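4. The open day at Wollenell

4.1 How the visit came about

I'll tell this part in the first person, as it really was just me with a notebook, a visitor badge and a lot of questions. Most of the study so far has leaned on the forms people filled in after a demonstration, and by the time I'd read the first hundred or so I was itching to stand in the room myself. So when the robotics lab at Wollenell opened its doors on Jul 24, 2024, I asked if I could come early, stay late and generally get under everyone's feet. They said yes (bless them!).

The lab had sent out 400 invitations to households in Gatmont and to the two nearest schools, and 97 people signed in at the desk. That was a better turnout than the Grirnport day had managed, and you could feel it in the corridor, which got very warm. Visitors went round in small groups. There was a talk at the start, then the demonstration benches, then tea. I tagged along with one group for the whole route and after that I just parked myself at the drinks bench, where the talking was best.

4.2 The drinks bench

The drinks bench was the one everybody had heard about beforehand. The idea is simple enough to explain to a seven-year-old, and I heard it explained to several: a robot helps to put together a cold lemon drink, one small job at a time, using things you'd know from your own kitchen. The team call the exercise Tahiri, and they have been working on it since the previous September. Figure 3 gives the bench as it was laid out.

What I hadn't expected was how much people would have to say about the layout itself. I'd come ready to write down remarks about the arms. Instead, the first thing out of most mouths was some version of "what's the tape for?" The demonstrator's answer got shorter and better as the day went on. By the afternoon it was simply that the tape makes it easy to say where something is, and to put it back near the same place for another go. People liked that. One father said it was how he'd got his children to park their bikes in the garage, and his group laughed and then - I thought this was lovely - spent a good while working out which square they'd put the lemon in if it were up to them.
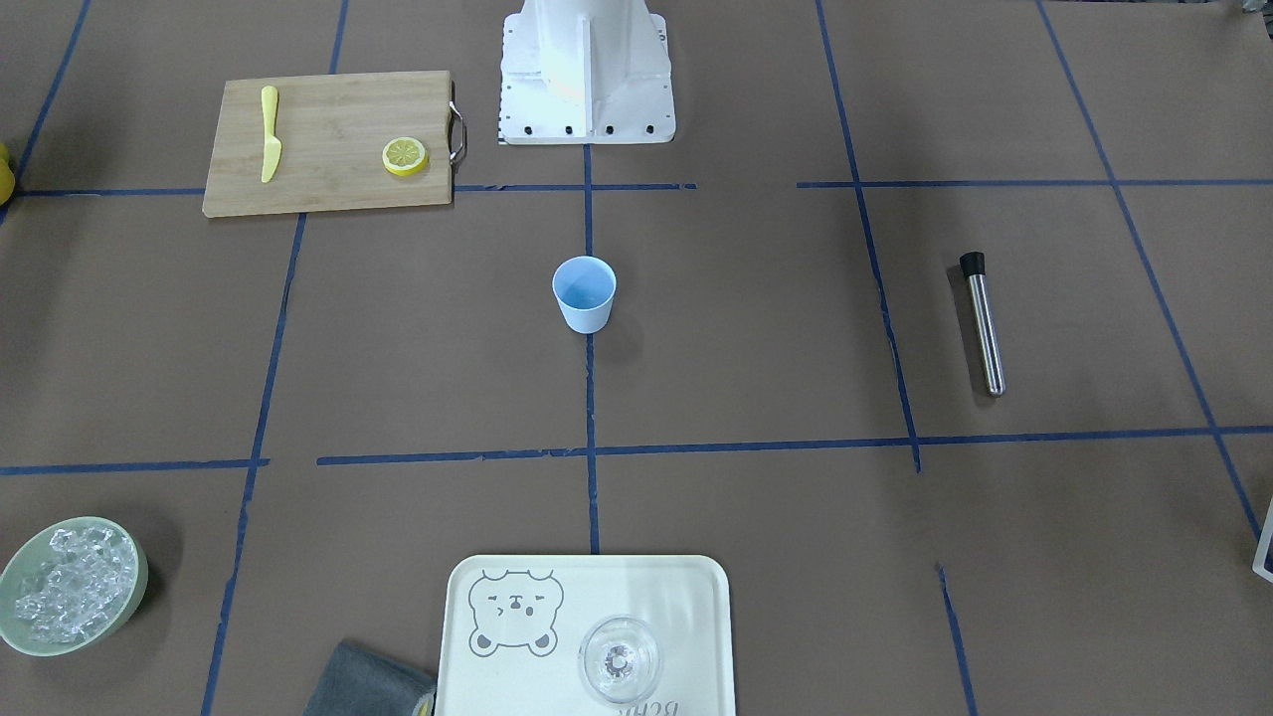 Figure 3. The drinks bench, Wollenell open day. Lemon slice and toy knife on the board, ice at lower left, paper cup in the middle, glass on the tray.

The questions after that fell into two heaps. The first heap was about difficulty, and here visitors and engineers nearly always disagreed. Visitors assumed the hard part would be the lemon. The engineers kept steering them towards the ice, which slides about and shines and never sits the same way twice, and towards clear glass, which can be awkward for a camera to make out against whatever is behind it. I wrote down the phrase "but it's only a glass" 3 times from three separate people, all of them rather indignant on the robot's behalf.

The second heap was about what goes wrong. I'd half expected the staff to dodge this one, but they were very open, and told people about spills, dropped cubes and a long week of crushed cups. My own impression, for what it's worth, is that these stories did more good than the talk did. Shoulders came down. People who had been hanging back by the door came up to the bench and started suggesting fixes (a heavier cup, a bigger spoon, a different drink altogether!), and a few of the suggestions were good enough that the demonstrator jotted them on the back of her hand.

4.3 What people wrote afterwards

I collected 43 filled-in cards at the tea table, using the same wording as in our earlier rounds so that the answers can be set side by side. The cards asked what you remembered best, what puzzled you and what you would change. I read them all on the train home and then again, more soberly, the following week.

The drinks bench came up far more than the opening talk. Where people said what they remembered, they tended to name an object - the ice, the lemon, the little cup - and only then the machine. Where they said what they'd change, they mostly wanted longer at the bench and a chance to set it out themselves. One card just said "let us move things", underlined twice. I've kept that card pinned above my desk while drafting Section 5, which takes up the question of how much handling a public demonstration can allow.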